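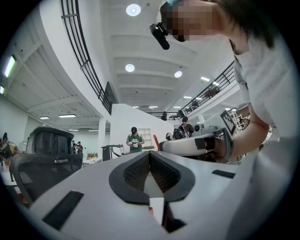 Hand-Held Gripper Trials: Frequently Asked Questions

Last updated 3 March 2018

We've had a lot of mail since we opened up the comparison, so the answers are collected on one page now. If yours is missing, write to the bench address and it will probably end up here too. We love these questions!

What are you comparing?

Hand-held grippers, mainly. Each one is a gripper you hold and work yourself, with a camera on it, so a person can do a job with the same fingers an arm would use later. We also try head-mounted cameras alongside them, and two arm controllers, though the controller work is behind the rest.

Which grippers are in the current round?

Three. The Calemley has the wide V jaw, the Fosden has flat parallel fingers, and the Vincze is a soft two-finger design that we got in September. The Calemley has been on the bench longest and has the most hours on it.

Why so much fuss about jaw shape?

It changes everything about how you pick things up! A V pulls round objects toward the middle as it closes, so you can come in a bit crooked with a jar or a broom handle and still get it. Flat fingers make you line up properly first, but they are so much nicer on thin stuff like envelopes, lids and the edge of a plate. I went in sure I would prefer the V for everything and changed my mind on the first afternoon of envelopes.

What about padding?

We swap it often. Textured pads hold slick plastic well and pick up lint like you wouldn't believe. Smooth rubber is easier to clean and slips on anything dusty. Please don't glue pads on. We use double-sided tape and change it when a corner lifts.

Do I need the head camera as well?

For short tabletop jobs you can manage without it. For anything where you walk across the room, open a door or look for something before you grab it, I'd wear one. The gripper camera is wonderful up close and has no idea where you're headed. With both views you can see a person look at the mug and then go for the mug, and the first time you play the two side by side it's a real treat.

How should I set the head camera?

Angle it down until your hands are in view when your elbows are at your sides. Most people set it too high. Tighten the strap, nod a few times, check again.

How many tries make up one test?

Each operator does 10 tries per object with each gripper, then takes a break. The full set for one gripper comes to 400 tries once everyone has had a turn. Swap operators between sets. People get better fast, and if the same person always finishes on the Fosden, the Fosden looks like a genius.

What counts as a failed grasp?

A drop, a second attempt, or any help from your free hand. Pushing the object against a wall to get hold of it is allowed, but write it down. Kornél Fodor keeps the scoring sheet and settles the odd ones.

My gripper camera and head camera don't line up in time. What now?

Start both recordings, then close the gripper sharply twice where both cameras can see it. You can match the moment the fingers touch. Trestatel, our logging program, will find those closures by itself in decent light. If it misses them, enter the offset by hand under Session, then Timing.

How often do you calibrate?

Before the first set of the day, and again any time a gripper gets knocked. We use a checkerboard, and it has to be flat. A printed sheet taped to cardboard will bow, and you'll spend an hour blaming the lens.

Can I work near a window?

Yes, but face away from it if you can. Strong sun washes out the gripper view when you tilt up. Even ceiling light is easier, with exposure locked before you start.

Is it tiring?

More than you'd expect! The weight is fine for a few minutes, and then your wrist starts to complain. Hold the grip loosely, and keep your elbow close in. The Vincze is the lightest of the lot and the one everybody grabs late in the day.

Which one do you like best?

Ask me on a different day and you may get a different answer. For kitchen objects, the Calemley. For paper and packaging, the Fosden, easily. The Vincze is great with fruit and struggles with anything heavy, and I'm still hoping stiffer fingers will fix that.

Can I send in my own finger design?

Please do. It needs to fit the standard mount, with two screws, and come with a spare set. Include the print settings if it's printed. Leave sharp corners off, they catch on sleeves.

Will the raw recordings be shared?

The score sheets will. Recordings have other people in them, so faces have to be blurred first, and we're partway through that.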